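Operating rules for hand-held gripper sessions

December 2021

The revised rules for hand-held gripper work at Muddale came into force this month, and I have been asked several times why they run to four pages when the old sheet had one. The short answer is that the old sheet covered the tool and left out the person carrying it.

A session is now limited to 29 minutes, after which the operator must set the gripper down and take off the backpack. Cables are to be secured at the waist before the operator stands up. Where two people share a room, each must announce a change of position aloud, and neither may reach across the other's table. Head-mounted devices are to be fitted before the gripper is picked up - never afterwards, with one hand.

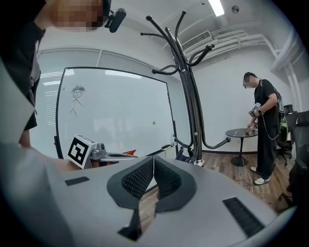
Floor cables remain the point on which colleagues disagree. Isteck requires every cable to be taped down, even for a short session. Our rule asks only that cables be routed away from the walking path and checked at each change of operator. I prefer the stricter version and have said so in writing.

Markers are a simpler matter. A marker that is creased, dirty or lifting at a corner must be replaced before recording begins, and the replacement entered in the log. The same log now records the condition of the jaw pads.

Comments on the rules should quote the paragraph number and reach me before the January review.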